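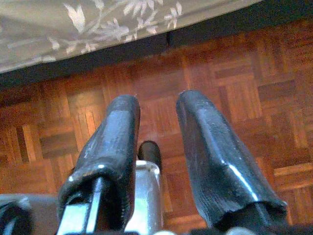
Kulon summer academy for composers -- anyone applying?

pennywhistle_jo
Hi all! I've been going back and forth on the Kulon academy in June and thought I'd ask here before I talk myself out of it again. They take 21 composers, you write for one of 4 resident ensembles, and there's a reading plus a concert at the end. Valentin Collet is teaching the orchestration class, and I've loved his wind quintet for years (if you haven't heard it, please go and find it, I'll wait). My worry is the application. They want two scores with recordings, and my only decent recording is a student performance where the cellist comes in a bar early. Do I send it anyway?

Marrow_and_Reed
Send it! I went two summers ago with a recording that had a truck backing up in the slow movement, and they took me. Romain Bailly was on the panel that year and he told us over dinner that he reads the score first and only puts the recording on if he's curious. It was a lovely two weeks, by the way. Hot rooms, good bread, and I still write to half the people I met there.

tuba_or_not
I'm going to be the grump, sorry. The fee to apply is 40 and you don't get it back, and then you pay your own travel if you're picked. I've done three of these now and came home from each one with a reading that was sight-read and a recording I couldn't use. For the same money you could hire a local quartet for an afternoon and get exactly the piece you wanted.

Marrow_and_Reed
That's fair about the fee, though I'd push back on the sight-reading. The Iyer Quartet had clearly practiced mine. They'd penciled in their own bowings and they asked me about a harmonic that I'd written wrong -- very kindly, too.

tuba_or_not
The Iyer people are great, I'll give you that. You don't get to choose who you're matched with, though. I'd have been a happier man with them.

pennywhistle_jo
Thank you both, this is so helpful! I do take the point about the money. I've got a string trio half finished and I've been working on it from home all week, parts everywhere, and I think I'd like to hear it played by people I'm not related to.

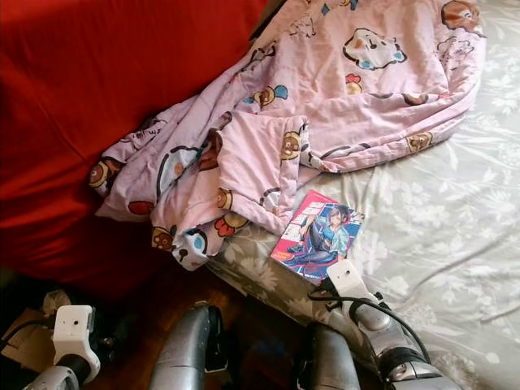
My composing corner this week, cartoon blanket included

quillandbrace
Ha, love the bear with the yellow bow. Jo, one practical thing: export your score to PDF and look at every page before you upload. I used Skuramex last year, and it dropped all my tremolo marks on the way out. Prustard handles them fine but makes a mess of the page turns, so pick your poison.

tuba_or_not
Prustard's page turns are fixable if you put the breaks in by hand. Takes an evening.

quillandbrace
An evening I don't have, but yes, good to know.

pennywhistle_jo
Okay, I'm doing it. Early cello and all. I'll send the trio as my second score if I can get the ending to behave, and otherwise it'll be the old clarinet piece. Does anyone know if they want the parts too, or only the full score?

Marrow_and_Reed
Only the full score when I applied. They asked for parts after the acceptance email. Good luck, and say hello to the baker for me if you get in!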